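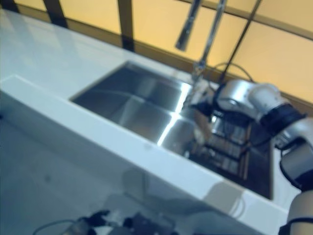

Head cam, gripper at the divider, rack in the right basin. Specular streak in the left basin, glare along the rim, blur on the arm.

25 October 2018
Notebook, sink work, perception and motion stack

Picking up from the rack localization problem. Goal for today was to find out why the basin model drifts when the arm is in view, and to decide whether the fix belongs in the depth filter, the pose estimator or the time sync. Answer at the end of the day: mostly time sync, partly the depth filter. Pose estimator is fine and I owe it an apology for two weeks of suspicion.

State at start

Running the Vondari branch of the planner, perception nodes from main. Head camera extrinsics from the last calibration, not redone. Arm calibration also untouched. Basin model is the usual one: two boxes with a shared divider, rim plane, sloped floor panels as free parameters. Rack is a rigid template fitted inside the right box, four degrees of freedom, no tilt.

Symptom as logged before: with the arm parked, the fitted rim plane is stable from one update to the next. Send the arm to the pre-grasp pose over the divider and the plane starts to rotate slowly about the long axis of the sink. The rack template follows it, because it is fitted in the basin frame, and then the planner thinks the slots have moved and replans. Replanning moves the arm, the arm moves the fit, and the two chase each other.

1. Depth on steel

Dumped raw depth for the left basin with the arm parked. The streak down the right-hand wall near the divider comes back as a band of invalid pixels with a fringe of bad ones on both sides. Invalid is harmless, they get dropped. The fringe is the problem: values that pass the range check and lie well behind the wall. The hole filler then interpolates across the band using the fringe as support, which gives a smooth, confident, wrong surface bulging into the right basin.

Turned hole filling off inside the basin mask. Fit got noisier and less biased. Good trade. Left it off.

Tried masking on intensity as well: saturated pixels in the color image, dilated, removed from depth. Dilation of 5 pixels takes out the fringe on the streak. It also takes out most of the rim on the side facing the yellow panels, which hurts, as the back rim is half of what holds the plane. Compromise is to apply the saturation mask to wall and floor points only and let the rim points through with a lower weight. Weight is hand set for now.

The exposure question comes up again here. The panels behind the counter drive auto exposure, and the metering region is still the full image. With the head tilted the way it is for this task, the panels fill the top of the view and the inside of the right basin goes dark. The rack is dark wire in a dark basin, so this is the worst place to lose contrast. Moved the metering region to the projected basin mask plus a margin. Rack edges come up, panels blow out, no one needs the panels. Made it a parameter of the task config so it doesn't leak into anything else.

2. Self filter

Next suspect was the robot seeing itself. The self filter renders the arm model into the depth image using current joint states and removes anything inside the padded hull. Checked the overlay with the arm parked: hull sits on the arm everywhere. Checked it with the arm moving: hull leads or lags the arm depending on direction, and the far edge of the wrist housing sticks out of it. Those leftover wrist points land over the back of the right basin, close enough to the rim to be taken as rim inliers. That accounts for the rotation, including the axis.

The other thing the hull does not cover is the cable loop above the wrist. It was never in the arm model. It changes shape with wrist angle, so a rigid mesh would be wrong most of the time. Put in a fat capsule attached to the wrist link, big enough for the loop at the poses used in this task. Crude. It eats part of the view of the back ledge, which we don't use. If the loop is ever rerouted the capsule should come out again - noted in the config file next to the numbers.

Gripper fingers: already covered, but the padding was the same as for the big housings, and at the divider that removes a good slice of the divider top. Per-link padding now, small on the fingers. A held object is not in the hull at all unless the planner has attached it. When something is between the fingers and not attached, its points go to the basin fit. Added a box between the fingers that is filtered whenever the gripper is commanded closed or closing, attached object or not.

3. Time sync

The lead and lag in the overlay should not happen if joint states are interpolated to the image stamp. They are interpolated. The stamp is wrong.

Traced it. The depth driver stamps on arrival at the host. Color is stamped by the camera and converted. Both get fed to a synchronizer that pairs them by nearest stamp, and the pair inherits the depth stamp. So the joint lookup is done for the arrival time, which is later than the exposure by whatever the transfer took. Measured with the simplest thing available: swung the wrist back and forth at constant speed, compared the image position of the joint cap with the projection from the joint states, fitted a constant offset. Came out at 38 ms. Same value in both directions, same on repeat runs, and small scatter, so treating it as a constant is defensible for now.

Applied the offset in the driver wrapper, not in the self filter. Reason for the record: the octree and the grasp checker take the same stamps, and a fix in one consumer would leave the others wrong in a way that is harder to find later.

The head moves too. Head joint states come in on the same bus as the arm and were looked up with the same bad stamp, so any head motion during an update tilted the entire cloud. This one doesn't show in the parked-arm test because the head is parked as well. Added a gate: no basin update while head joint velocity is above threshold. The gate goes by joint velocity and knows nothing about the image, so a blurred color image can still get through if the base shakes. Leaving that open.

4. Rack fit

With the cleaned cloud, went back to the template. Depth on the wires is close to useless at this distance. Rods are thin, and half the returns are from the basin floor behind them. The fit that works is on the color image: line segments inside the right basin mask, grouped by direction, matched to projected rods. Two dominant directions give yaw cleanly. Position along the slot direction is ambiguous by one slot pitch, as it always has been.

Breaking the ambiguity: the end rail against the basin wall. If the end rail is visible, one slot offset wins clearly. If the arm hides it, scores for neighboring offsets are nearly flat, and the old code simply took the best one. New behavior is to keep the previous offset unless the new one beats it by a margin, and to report the fit as ambiguous if there is no previous offset. Planner treats ambiguous as "go look again from the parked pose". Costs one extra arm motion at startup.

The sampler for the initial guess was running 2,000 hypotheses per update. Cut to 256 once the yaw comes from the segments. No difference in the final pose on the recorded bags, and the update now finishes before the next image pair is ready, so the queue stays at one.

5. Planner side

Small changes only, the planner was reacting correctly to bad input.

- Replan trigger now needs the slot pose change to persist over several consecutive updates. Was a single update.
- Faucet is in the collision scene as two shapes: stem as a vertical cylinder, spray head as a separate short cylinder hanging beside it. The old single box blocked most of the approaches over the left basin. The spray head is not fixed, so it gets extra padding.
- Counter edge and apron were one box with the top face slightly high. Lowered it to the fitted rim plane. Elbow clearance over the right side of the counter was being rejected for no reason.
- Wrist orientation constraint in the basin loosened about the approach axis. The tight version came over from the Garnico shelf task and makes no sense for a gripper pointing down.

Elbow-out solutions are still preferred by the cost function when the base is at the right end of the counter. They put the elbow housing across the head camera's view of the counter there. Want a visibility term: project the arm hull at the goal into the head camera, count the basin mask pixels it hides, add to cost. The renderer in the self filter can do it, it only needs to be callable with a joint vector instead of the live state. Started a branch, not runnable yet.

6. Check on bags, then live

Replayed the drift bags from February through the new chain. These predate the driver wrapper change, so the offset is applied at playback by a small restamping tool (in the tools directory, reads a bag, writes a bag, touches only depth stamps). Rim plane rotation is gone from all but one. In the remaining one the fit jumps once, early, and stays put after. The color images are heavily blurred at the jump. That's the open item from section 3.

Live: arm from parked to pre-grasp over the divider, hold, down to the rack, hold, back. Repeated with fast and slow profiles. Rim plane holds through the motion on both. Rack slot offset holds. No replans triggered by the fit. Did not test grasp success today, only whether the target stays where it should while the arm is over it.

Did not test with water in the left basin. Expect the floor panels to be wrong and the rim to be fine. The floor should probably be frozen at its last good value when inlier support drops.

Merge status

Driver stamp offset: merged.
Per-link padding and cable capsule: merged.
Basin mask without hole filling: merged, task config only.
Metering region: merged, task config only.
Rack fit with segment yaw: in review. Antwi test set still has to be run against it, the rack there has a different pitch and the template file needs the rod spacing filled in.
Visibility cost: branch only.

Open

- Blur measure on the color image, reject the pair above some threshold. Gradient energy inside the basin mask is the cheap candidate. Will depend on exposure, so set it after the metering change has had some use.
- Is the stamp offset really constant? Check under load with the octree running, and after a camera restart. If it moves, get the hardware stamp out of the depth driver properly.
- Hand-set rim weight. Fit it from the bags.
- Plemivmont unit runs the same driver with a different host. Do not copy the offset over, measure it there with the wrist swing. Script is wrist_swing_offset, needs clear space around the wrist and takes the joint limits from the command line. Defaults are for this arm.
- Freeze basin floor on low support.

Bags from today are under sink_sync, with the config that produced them. The first one in the folder has the wrong metering region, ignore it.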